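Workshop tips: care of tables and floor

Tables with a light wooden top show every ring from a cup. Wipe them with a cloth which is almost dry, always along the grain, and dry them at once with a second cloth. For a bucket of water I take 12 ml of mild soap, not more.

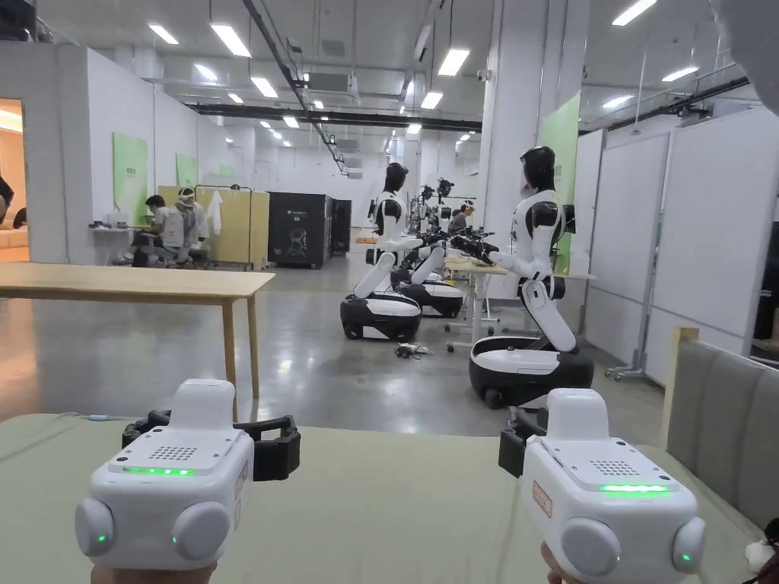
For polished concrete please do not use vinegar, it makes the shine dull. Sweep first, then mop with clean water. Cables should lie along the edge of the table, so the cloth does not catch them.

Grey chair covers I brush once in a month, and in April I wash them properly. A soft brush from Omine costs little and mine has lasted well.

Punthorpe, 4 December 2019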